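Workshop Notes — Griltar newsletter, March
By the Griltar technical desk
2 comments · 5 shares

Caring for oiled wooden worktops

Hard water is the usual cause of dull patches on oiled timber. Readers in Pletatgate and Warkavgate, where supply hardness is high, report a grey bloom near the sink within a season. The bloom is mineral deposit sitting in open grain — scrubbing with a scouring pad drives it deeper.
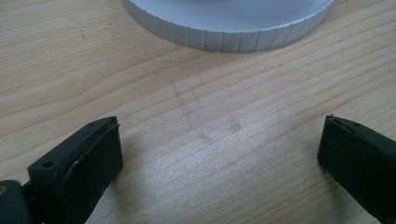
Wipe the area with diluted white vinegar, rinse, and leave it to dry overnight. Sand along the grain with 240 grit, then apply Chambi hard oil in 3 thin coats. A thick coat stays tacky and collects dust. Leave each coat to harden before applying the next, and keep the room ventilated.

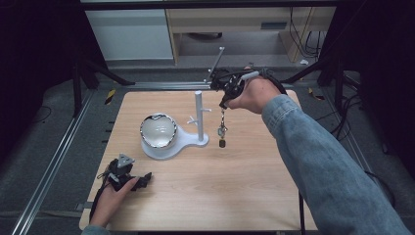 White stand and bowl on a light wood tabletop.

Coverage depends on species. Beech takes more oil than oak on the first pass and much the same after that. End grain drinks heavily and should be done last.
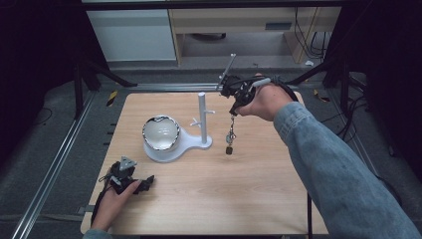

Rags used with oil can self-heat. Lay them flat outdoors until stiff, or soak them in water before disposal.

We use cookies to improve this site. Subscribe to receive the next issue by email.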